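Print this article | E-mail this article

A morning at the Etamstead performance lab

By Elsa Laitinen
April

The sport science building at Etamstead stands behind the athletics track, on the far side of a car park that fills up before nine. Visitors are asked to come in by the side door and sign a sheet. I was one of a group made up mostly of club coaches, with a few teachers and two parents of junior players, and we had come to see how the lab works with goalkeepers and penalty takers.

Our guide was Tiina Saarinen, who runs the testing programme. She has worked with handball and football clubs and spoke about both, though the morning was meant to be about football. She began with a short talk in a seminar room on the ground floor. Most of it dealt with what people believe about penalties and how little of it has been checked with the players they coach.

The lab keeps a log of every penalty taken in its indoor hall. At the time of our visit it held 2445 kicks, of which 1522 were taken by players under eighteen. Each entry notes the foot used, the length of the run-up, the time between the whistle and the kick, and where the ball ended up. Saarinen said the log was started to settle an argument between coaches about whether a quick kick is a worse kick. It has not settled it. Young players who hurry tend to miss more often in her figures, but the same players also hurry more when they are tired, and the tests were not set up to separate the two.

From there we went through to the indoor hall. It is smaller than I had expected, with one full-size goal at the end and netting down both sides. The floor is an artificial surface laid a few years ago by Nieminen, and one of the coaches spent some time pressing it with his heel. A player from the Wistora academy took kicks for us while a keeper from the same club stood in goal. The first set was taken in silence. For the second, we were asked to stand behind the goal and make as much noise as we liked.

The noise made less difference to the player than it did to the keeper, who said afterwards that he could not hear the ball being struck and had not known how much he used the sound. Saarinen told us she hears this often. Keepers talk about reading the hips or the standing foot, and few mention their ears until the sound is taken away. 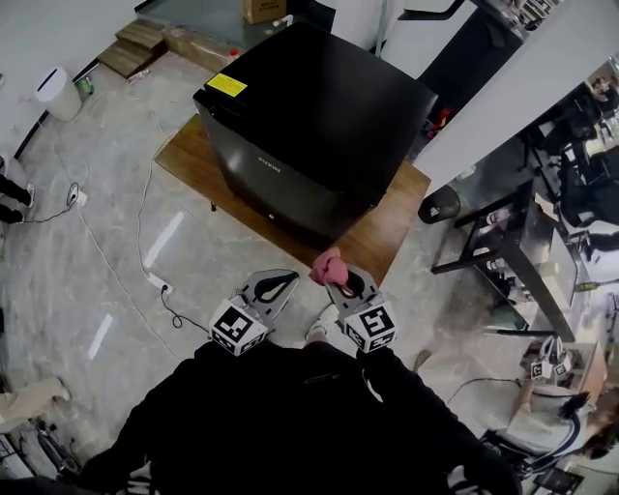
After the second set we moved upstairs to the room where players do their reaction tests. The test itself is plain. A player sits at a screen, sees a short film of a run-up that stops just before the kick, and presses left, right or centre. Several of us tried it. I guessed worse than I would have done by pressing the same button each time, and so did the man next to me, who has coached keepers for longer than I have followed the game.

The films can be stopped earlier or later. When they stop well before contact, almost everyone is guessing. When they stop at contact, experienced keepers do clearly better than outfield players, but by then there would be very little time left to dive. Much of the work at Etamstead is about the gap between those points, and whether training on film helps a keeper on grass. Saarinen was careful on this. Players improve at the film test with practice. Whether they save more penalties as a result is something the lab has been trying to measure over 3 seasons, and she did not want to give a figure before the last one is finished.

There was a long discussion over coffee about routines. One of the teachers asked if players should be talked out of their habits, such as placing the ball with the valve facing a certain way or refusing to look at the keeper. Saarinen's view is that a habit which takes a few seconds and keeps a player calm can be left alone. She becomes concerned when the habit depends on something the player cannot control, like a particular pair of boots or being third in the order. She described a trial with the Zellach women's team in which the order of takers was changed at the last minute. Some players hardly noticed. One asked to be taken off the list.

I would have liked more on that. The session was cut short when the hall was needed for a school group, and the part of the programme on shoot-out order was covered by a handout of two pages.

A few practical points for anyone thinking of going. The visits are free, but clubs have to book as a group. Trainers with clean soles are needed for the hall, and it is cold in there, even in April. There is a lift to the upper floor at the back of the building, though the signs to it are poor. Questions are taken all the way through, and it is worth sending harder ones in beforehand so that the staff can bring the right results with them.

The next round of visits will be held in the autumn, with the same morning programme and an added afternoon session for goalkeeping coaches. Clubs can ask for a place through the lab's office.

Related items
Do long run-ups help young penalty takers?
Wistora academy opens second training pitch
Coaching goalkeepers under twelve: where to start
Nerves before a match: what players told us
Zellach women name squad for the new season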